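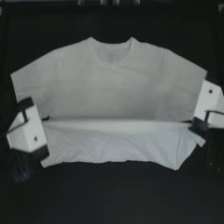
Figure 5. T-shirt with the lower part turned up. The grippers are at the two ends of the fold line.

5. First run with fabric

This section explains how to run the Zestano two-arm folding kit with fabric for the first time. Before you start, Section 4 (arm mounting and homing) must be complete and both arms must show status READY in the Dostix panel.

Use a plain light-colored T-shirt or a plain cloth for the first run. The table cover of the kit is dark, and white fabric gives the camera a clear outline to follow. Please do not begin with a printed shirt or a shirt with buttons. These need the settings from Section 8.

CAUTION: Keep hands, hair and loose sleeves away from the table while the panel shows RUN. The arms can begin to move up to 2 seconds after you press Start.

5.1 Loading the program

1. Open the Dostix panel and choose Library.
2. Select program 2796 (short sleeve, flat fold).
3. Check that the speed limit is set to 74 percent. A higher speed is possible later, when the fingertips are adjusted.
4. Press Load and wait for the short tone.

NOTE: If the panel shows code 1935, the library is older than the arm firmware. Update the library and load the program again. It is not necessary to home the arms a second time.

5.2 Passing the cloth between grippers

The handover test shows if the two arms agree about their positions. Start it from Tests > Handover and watch the view from the wrist camera.

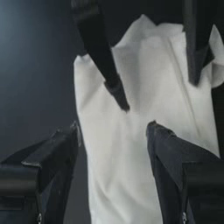 A good handover depends mostly on the approach of the receiving gripper. It should come to the cloth with its fingers well open, one at each side. In the camera view, the giving gripper holds the cloth from the top, and the two receiving fingers come from the bottom with the cloth between them. Compare this with your own view. If one receiving finger pushes the cloth far to the side, press Hold and correct the lateral offset in steps of one unit.

1. Start the test and let the giving gripper lift the cloth.
2. Press Hold when the receiving fingers are beside the cloth.
3. Check the position of both fingers, then press Continue.
4. Repeat the test in the other direction.

5.3 Checking the grip

After the receiving gripper has closed, press Hold again and look at the fabric between the fingers. 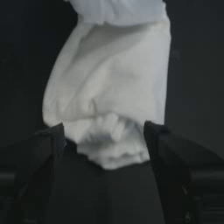
Figure 6. Wrist camera view of the grip. The fabric is gathered between both fingers and is wider above them.

Both fingers should touch the fabric. Small folds in the gripped part are normal and do not disturb the program. If the fabric slides down slowly during Hold, clean the fingertip pads with a dry cloth. Replacement pads are sold by Widmer under the name Gatmont Soft.

CAUTION: Do not increase the grip force to hold a dirty pad. Thin cotton can be damaged.

5.4 Spreading on the table

1. Place the cloth in the upper middle area of the table. It does not need to be smooth.
2. Choose Tests > Spread and press Start.
3. Press Hold when both grippers are over the cloth.

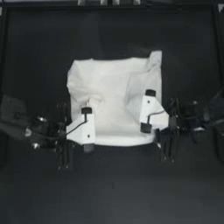
Figure 7. Both grippers at a wrinkled cloth, seen from the head camera. A small bump of gathered fabric is near the lower left center.

4. Check that both grippers are inside the outline of the cloth, then press Continue.
5. If a gripper misses the cloth, repeat the table height calibration (Section 4.6).

When all three tests are good, press Start to run the loaded program. Stay near the stop button for the first complete cycle.

Section text: Ivan Pavliuk. Revised in December.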